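Hermenegildo Nava is a stage magician and after-dinner entertainer best known for close-up card work and a long-running theatre show, Evdale. He has also written routines for other performers.

Nava began as a table magician at the Hiltell, a seaside hotel, where he worked the dining room between courses. His first full evening show, Orozco, played 40 dates and was later cut down for corporate bookings.
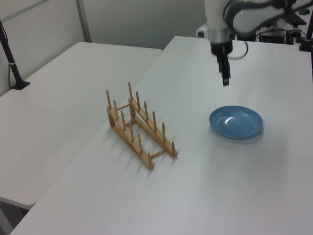
Performances and style

Nava works without assistants and uses few large props. Most of his act relies on borrowed items such as coins, rings and banknotes. Evdale opened in May at the Esia, a theatre with 274 seats, and runs for 90 minutes without an interval. It ends with a prediction sealed before the audience arrives.

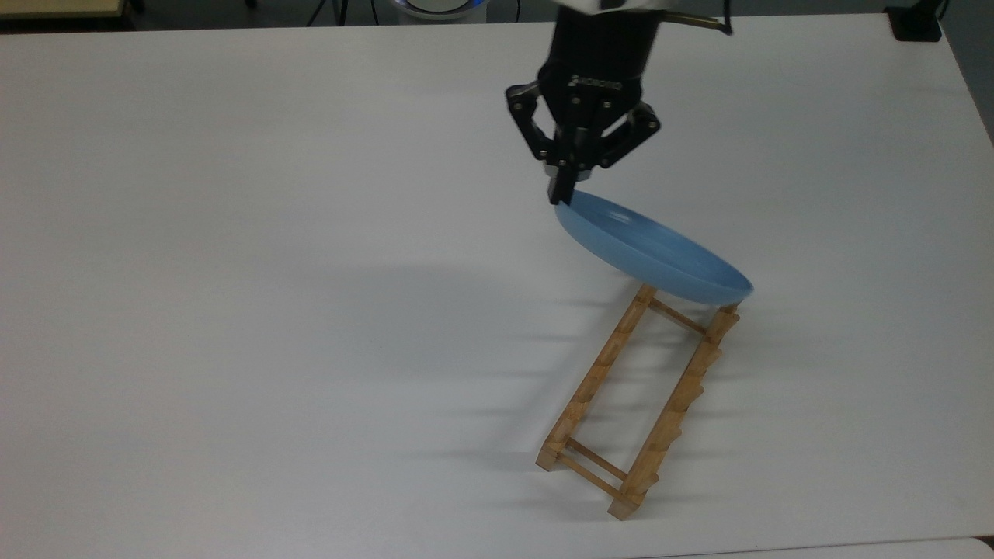
Reviewing the opening night, Orla Fenwick wrote that the card sequence was the strongest part of the evening and that the prediction took too long to set up. Nava later shortened the ending by 15 minutes.
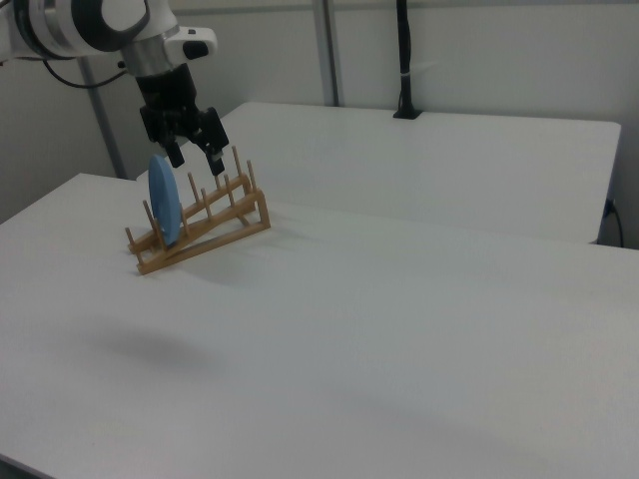 The shorter version has been used for all touring dates. It keeps the sealed prediction but drops the second volunteer, and the ring routine now comes before the card sequence. The largest audience for the tour so far was almost 1000.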